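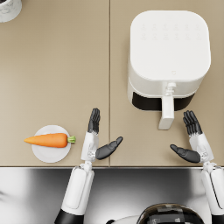

Kitchen counter, air fryer on the right.

Last One Up Mayrhofer Hill

Six in the morning and already late. Laces wrong. One sock inside out, no time, leave it.

They were at the gate when I got there, all 11 of them, jogging on the spot like it was nothing. Lirkov Harriers on the back of every shirt. Mine was still in the packet at home. Hadn't felt right to open it.

"You're at the back with me," said the woman with the whistle. Fine. Good. The back suited me.

First mile, easy. Canal path, ducks, somebody's dog. Then the turn by the old Dillier works and there it was, the hill. 226 steps if you took the steps. We took the road. Of course we did.

Legs went first. Then breath. Then whatever it is that keeps you polite.

"Go on without me," I said.

"No."

"I'm walking."

"Then we're walking."

So we walked. She talked about her knees, her bins, a race in April she'd finished behind a man dressed as a teapot. I coudn't answer. I nodded. A bus went by, warm and full of people sitting down.

Halfway. The others coming back already, down the other side of the road, hands out. Slap, slap, slap. One missed and got my ear. "Sorry! Keep going!"

I ran again after that. Not far. Lamp post to lamp post. Stitch like a fork in the ribs. Lamp post. Bench. Lamp post. The whistle woman half a step behind, saying nothing now, just her shoes on the wet road.

Top. Wind. The whole town down there, grey roofs, chimneys, my own street somewhere in it. I was sick in a hedge, a bit.

"Twenty minutes," she said, looking at her watch. "Same again Thrusday?"

I had my hands on my knees. I thought of the shirt in its packet, the pins still in it.

"What time?" I said.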